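Background randomization on a two-arm cell: does patterned lining help the policy? 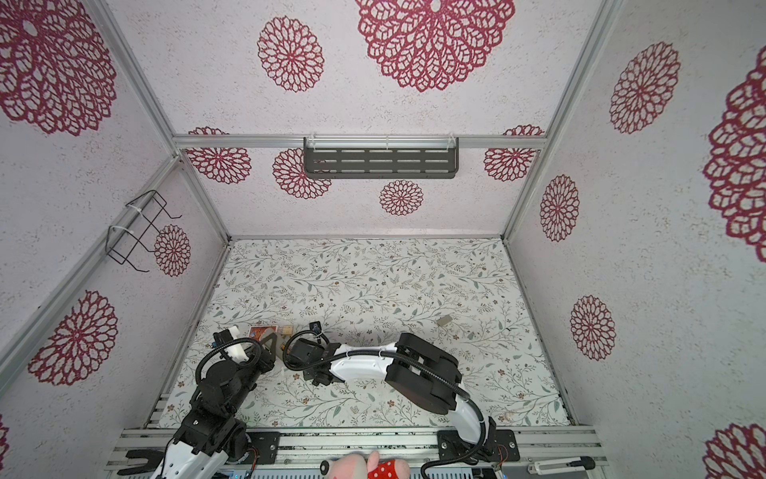

n_badawi wrote:
How many demonstrations do you need before changing the wall and mat patterns stops hurting a cloned policy?

uyurt replied:
In our runs the curve flattened at 400 demonstrations, provided they were spread over several linings. With the same number collected against one lining, success on an unseen pattern stayed poor and more data did not move it.

n_badawi wrote:
Thanks. Was that with a frozen image encoder or fine-tuned end to end?

uyurt replied:
Fine-tuned, low learning rate on the encoder. The frozen version was more stable across linings but worse at the final approach to small parts. We swapped the lining every 20 episodes. The red dahlia walls with the vine mat are one of the harder combinations, with large high-contrast motifs on the walls and fine clutter right where the grippers work.

clegg_l replied:
I don't buy the conclusion. You changed walls and mat together, so you can't say which one the policy was sensitive to. At Werngate we varied only the mat and recovered most of the gain. The walls did very little once we cropped the input.

uyurt replied:
Cropping removes the walls from the input, so it can't tell you whether they matter in an uncropped one. We feed the full view because the elbows leave the crop during handovers. Agreed that walls and mat are confounded in the first batch.

zineb_ei wrote:
Two things to check before anyone reruns this.

1. Held-out linings should differ in motif scale as well as color. A recolored floral is too close to the training set.
2. Object placement has to be drawn from the same list for every lining. On the Ferow cell ours had drifted between sessions, and the 2 conditions stopped being comparable.

clegg_l replied:
Point 2 is the one I would look at first. How were placements set?

uyurt replied:
By hand from a printed list, same seed per lining. 380 of the 400 episodes passed the placement check and the rest were dropped before training. I can run a mat-only split in October with the walls fixed.

n_badawi wrote:
Please include a plain gray mat in that split. I would like the baseline in the same table.

uyurt replied:
Will do. Same crop setting for all rows, full view first.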